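Search this site
Type and hit enter

Another charity month at Nuluritz, another giant check. I used to work two streets over from the Staltstead office, so I still get the newsletter, and April's was mostly about how much the company loves its neighbors.
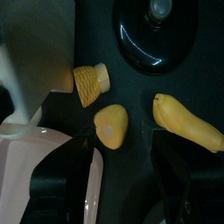
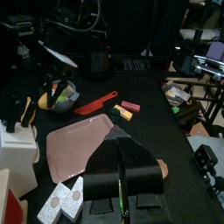 A reader wrote in after my last post on this to say I was being unfair, that the Geum food pantry got $3,683 out of the spring drive and was glad to have it. Fine. I believe that. I'd be glad too.

But the newsletter says 400 employees took part, and it never says how much of the money came from them and how much from the company. I asked. Two emails, no answer - just a link back to the same newsletter. The match is supposed to be 50 cents on the dollar, if you read down to the small print.

Drotulholm does a drive every year as well, and they print the split on one plain page. I'd like to see Nuluritz try that before the next one. Until then I'll keep giving to the pantry directly.

Last updated in April
14 shares
2 comments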